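My Semester With Car Parts (And the People Who Lose Them)
6 min read

So for our Local Economies project everybody had to pick one small thing that gets bought and sold in town and follow it around for a semester. My friends picked coffee and sneakers. I picked used car parts, mostly the cheap plastic and trim stuff, and my class thought that was pretty funny until I started talking about prices.

I got the idea from my mom's car. She hit a pothole last December on the road out to Skorndale and lost a hubcap, and she drove with one bare wheel for months. The dealer wanted way more than she felt like paying for a circle of plastic. Then my uncle told her to go see Clyde Escobedo at Dorard, the salvage place behind the feed store, and she came home with a match the same afternoon. I wanted to know how a place like that stays in business selling things most of us would throw out.

My question ended up being pretty simple: who buys used trim, and how does anyone decide what it costs? I had 2 ways of finding out. One was a paper survey I left on the counter at Dorard and at Obi, the tire shop across the street. The other was just hanging out at the counter on Tuesday afternoons and writing down what people asked for (Clyde said fine as long as I stayed out of the way, and I mostly did).

The survey was kind of a mess at first. My first version had a whole page of questions and people would fill in their car model and then quit. I cut it down to 3 questions and that helped a ton! I also learned that if you ask "how much would you pay for this," people say a very low number, and if you ask "how much did you pay last time," you get something totally different. My teacher says that's a known problem and I should have read the chapter first. Fair.
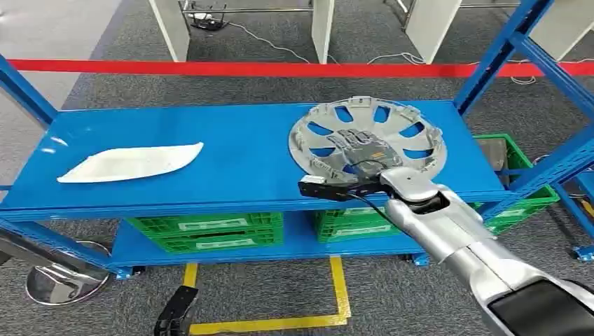 The pricing part was my favorite. I figured there would be a big book or a website that says a used hubcap for this car is this much. There are websites, and Clyde looks at them, but mostly he goes by how long something has been sitting. A clean part from a common car starts out high, and every few months he knocks the price down. If it's a rare car he leaves it alone, since the one person who needs it is going to really need it. He told me he has stock older than I am and he isn't worried about it.

Online sellers go about it in a completely different way. I spent a weekend going through listings on Ellov, which is where my cousin buys everything, and I put 300 of them in a spreadsheet. Asking prices for the same part were all over the place. Some sellers had nearly free parts and then shipping that cost more than the part did. Trim is light but it's big and awkward, so you're basically paying to mail a box of air. Once I added shipping in, the local shop came out cheaper more often than I expected, though not every time - if your car is a weird one, online is probably your only shot.

As for who buys, I was wrong about that too. I thought it would be mostly people fixing up old cars for fun. Those guys came in, and they talked the longest, but the regular customers were people turning in a lease or selling a car, who wanted it to look complete. A few ran little repair businesses out of their garages. One lady bought a full set of hubcaps to make yard decorations, and I want to see those so bad.

If I did this again I'd start earlier and go to more than one salvage place. One shop isn't a town. I also never figured out a good way to count the people who walk in, ask for something, and leave with nothing, and I think that matters a lot. Clyde guesses it's most of them on some days. And I'd ask about the junk pile out back, because I only found out in the last week that some of the plastic gets sold off by weight, and that's a whole other project.

My paper was supposed to be 1,000 words and it went over, sorry. Thanks to Clyde and to the guys at Obi for letting me leave my clipboard next to their gumball machine. Mom's hubcap is still on, by the way.

More from this class
Where Do All the Sneakers Go?
Three Coffee Counters and One Very Tired Student
The Price of a Haircut on Our Street
Who Fixes Lawn Mowers Anymore?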